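Trisorell Party Hire: booking list, read me first

What is in this folder

The file bookings.csv contains the hire bookings of Trisorell, a small firm which rents bouncy castles, photo booths and candyfloss carts to families and village clubs. There are 792 rows, one for each booking. Of these, 683 were delivered and the rest were cancelled by the customer or by us. The list was put together by Gudrun Ruppert from the paper order books and from the telephone notes.

Columns

booking_no – our own number, it never repeats
item – castle, booth, cart or other
depot – Etitz or Rillholm
start_time – the time agreed with the customer, in 24-hour form
hours – the length of the hire, without setting up and taking down
deposit – paid, not paid or returned
status – delivered or cancelled
remark – free text, often empty 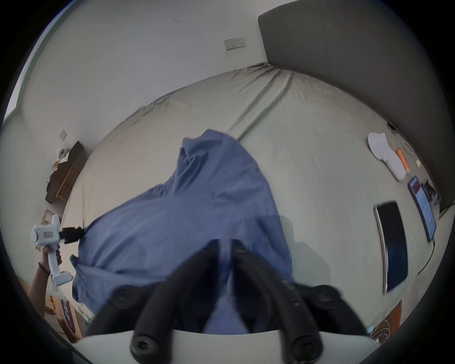
Huerta wrote to us that the start time is misleading for evening parties, as the van must arrive much earlier, and asked for a second column with the arrival time. We have added the column van_time. It is filled for 535 bookings. For the older ones the drivers did not write it down, and we preferred to leave the field empty than to guess.

Known problems

The Rillholm depot opened later than Etitz, so please do not compare the totals of the two depots directly. In December the carts were under repair, and the low number of cart bookings in that month says nothing about the demand. A customer who hired two items for the same party has two rows with the same remark. The word "garden" in the remarks can mean a private garden or a public one, the order books do not make a difference.

Names, addresses and telephone numbers were removed before the file was saved. If you still find one in a remark, please write to Gudrun and delete it from your copy.

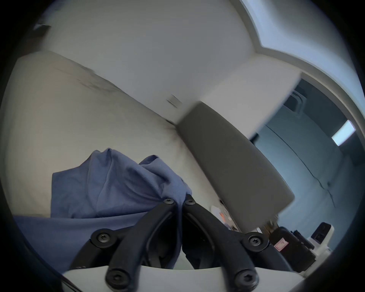
Can I use the list to calculate prices for my own hire firm?
The file has no prices in it, only the state of the deposit. You may use the hours and the items to see what people book and for how long.

Opening the file

The text is saved as UTF-8 and the columns are separated by semicolons. Some spreadsheet programs change the start time into a date – set this column to text when you import it. Corrections are welcome, with the booking number in the subject line.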